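Honor snack shelf at work, who restocks and how do you price it?

Forum: Office and Shop Life > Break Rooms

millrace_4
Posted in July
We have a small office at Hodham, two floors, and the vending machine was taken out in spring when the lease on it ended. I offered to run an honor shelf until something better came along. It is still me. The shelf took in $208 last month and I spent a little more than that on stock, so I am losing money on it. Not a lot, but I'd like it to stop.

What I want to know is how other people set prices. I've been charging what I pay at the warehouse club, rounded up to the next quarter. Is that too low?

drybasin
Rounding up to the quarter is fine if everyone pays. They don't. You need to build the loss into the price. We add a third on top of cost at our place and it comes out close to even.

tollhouse_row
Disagree with drybasin. If you raise prices to cover the people who don't pay, the people who do pay notice and quit buying. We did that at the Drevgate warehouse and sales dropped by half. Went back to the old prices and put the cash box where people walk past it. That did more than the markup ever did.

drybasin
A warehouse has people walking past all day. A two-floor office doesn't. I'd still go with the markup.

pencilneck
What are you keeping it all in? A basket is a mess by noon and you can't tell what's gone. I switched to one of those clear stepped stands and put the candy bars on the top step where they can be seen from the door.

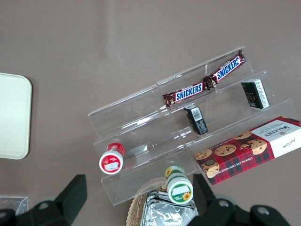

Snickers on the top step.

The stand was cheap and wipes down with a damp cloth. Don't use glass cleaner on acrylic, it clouds over after a while. Dish soap and water.

millrace_4
Right now it's a shoebox lid, so a stand would be a step up. Do chocolate bars hold up in the summer for you? Our break room gets the afternoon sun and the air conditioning goes off at 5:30.

pencilneck
Ours is an inside room so it's fine. If you get sun I would only put out a few bars at a time and keep the rest in the fridge.

gravelpit
Skip chocolate from June to September. Crackers, nuts, pretzels. I ran a shelf at Flamport for four years and the melted bars were most of my loss, not theft. People put them back when they feel soft and then nobody else wants them either.

tollhouse_row
Chocolate is what sells, though. Take it out and you've got a shelf of pretzels that sits there until they're stale.

gravelpit
Pretzels keep for months. Melted chocolate doesn't. Do what you like.

ovenmitt
Has anyone tried a phone payment code taped to the shelf? Hardly anybody under 40 at my office carries coins. I printed one on a half sheet of paper and the money went up the same week. I still leave the cash box out for the others.

millrace_4
I hadn't thought of that. Does it go to your own account?

ovenmitt
Yes, but I opened a second one just for the snacks. Keep it separate or you'll be sorting it out every month. Also ask your office manager first. Ours wanted to know where the money went before she let me put the code up.

drybasin
Ask about the tax side too if it gets bigger. Probably nothing at this size, but I'd ask.

tollhouse_row
It's a couple hundred dollars of candy. I would not spend an afternoon on that.

drybasin
I said ask. It takes one email.

millrace_4
Okay, I'm going to get a stand, put up a code and go up a quarter on the candy only -- the crackers can stay where they are. Chocolate goes in the fridge with a note on the door. I'll post the numbers after a month.

gravelpit
Put the price on the note. People will take one from a fridge and assume it's free.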